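Narnero Hardwax Oil for Wood Floors, Satin

Item 184
Sold by the can, one size
In stock, ships from the Brenen warehouse

Overview

Narnero is a hardwax oil for interior wood floors. It soaks into the top of the board and leaves a thin satin layer that can be touched up in one spot without sanding the whole room. It is suitable for solid plank, parquet and engineered boards with a real wood face. It is not suitable for laminate, vinyl or cork.

The oil is clear. On pale woods such as ash and maple it gives a light honey tone. On oak the change is stronger, and on walnut it is strong enough that we suggest a test patch in a closet or under a radiator before you commit to a room. If you want the floor to stay close to the color of bare wood, order Narnero Pale, which has a small amount of white pigment in it.

Coverage

One can covers 400 square feet in a single coat. Two coats are needed on bare wood. Old, dry boards take more oil in the first coat than new ones, so order an extra can if the floor has been bare for a long time. One coat is normally enough to refresh a floor that was already finished with Narnero.

Preparation

Sand the floor to 100 or 120 grit. Finer sanding closes the grain and the oil will sit on top and stay sticky. Vacuum twice, the second time with the soft brush head, and go along the baseboards and into the corners. Do not use a tack cloth that contains silicone.

Any earlier varnish or polyurethane must come off completely. Wax must come off too. A drop of water on the bare board should darken the wood within a minute. If it stays as a bead, keep sanding.

Application

Stir the can well from the bottom, and stir again each time you stop. Do not shake it. Work in strips two or three boards wide, along the grain, from the far wall toward the door. Put down a small amount and spread it thin with a short-nap roller or a floor brush. Wait 30 minutes and wipe off whatever has not soaked in. Pads or lint-free cloths both work.

Let the first coat dry overnight with a window open. Apply the second coat thinner than the first. It should look almost too thin while you are doing it.

Drying and use

Walk on the floor in socks the next day. Furniture can go back after three days, on felt pads. Keep rugs off for two weeks, since oil under a rug cures slowly and can leave a visible rectangle. Do not wash the floor during that time.

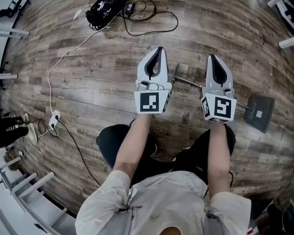

Verena Nägeli writes that she put Narnero on an upstairs hallway last September and would buy it again, but that the two-week wait for rugs was too short in her case. Her hallway has no window, and the runner left a faint mark that took a second wipe of oil to even out. She now tells people to wait a month in any room without fresh air.

We agree with that for closed rooms. Cool weather slows the cure in the same way.

Cleaning and upkeep

Sweep or vacuum as usual. Damp mop with the Plutero floor soap, one capful to a bucket of lukewarm water, and wring the mop out hard. Steam mops will turn the finish cloudy. So will vinegar if it is used often.

Worn spots show up first at doorways and in front of the sink. Rub them lightly with a white pad, wipe on a little oil, and buff with a dry cloth.

Safety

Rags soaked in this oil can heat up and catch fire on their own. Lay them flat outdoors to dry, or put them under water in a metal can with a lid. Wear gloves and keep the room ventilated. Keep the can away from children and pets.

Storage

Close the lid tight and store above freezing. An opened can keeps for six months. If a skin has formed, cut it out and strain the rest before use.

Goes with

Ortuño floor brush, natural bristle, with threaded handle socket
Ortuño white pads, pack of five
Plutero floor soap, unscented
Narnero Pale, same can size

Ordering

Orders leave the warehouse within two working days. Oil can't be sent by air, so allow extra time for islands and remote addresses. Contractors finishing more than 2,000 square feet should write to us for the trade price before ordering. Unopened cans can be returned. Cans that have been opened cannot.

Page last updated Jun 29, 2018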